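Ticket status: open, waiting on Ledex
Raised by: late shift, room turnaround
Subject: arm stops with jaws open over soft toys

Hi all, me again! Same fault as the one I logged on Thursday. The Litance arm gets to the bed, lines itself up over the toy, opens wide and then just sits there until the panel shows code 49. I've restarted it 3 times now (twice from the panel, once at the wall) and it does the same thing each time. Towels are fine, cushions are fine. It's the plush dinosaur it won't have, the yellowy-orange one with the green spikes.

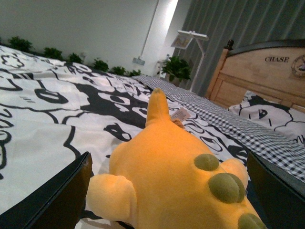

Zerno Family Stays – Room Turnaround Team

My guess, for what it's worth, is the paper tag by the tail. We had something like this with labels on the cushions before the last update. I haven't cut it off, as the Bhuiyan checklist says we don't alter toys, so please tell me if that's changed.

Tried so far: cleaned the wrist lens, ran the jaw test (passed), moved the base a bit nearer the bed. No difference.

The other thing, and I know it isn't strictly a fault – when it stops, one of us has to stay in the room until it clears. Before the arm came I'd strip a bed, tidy the toys and be off next door. Now I'm stood there for almost 2 whole rooms' worth of time, and the rota still counts me as free! Could somebody pass that on to whoever does the rota?

Job counter was at 1,258 when it stopped. Log is saved on the panel and I've left the arm on hold for the morning lot.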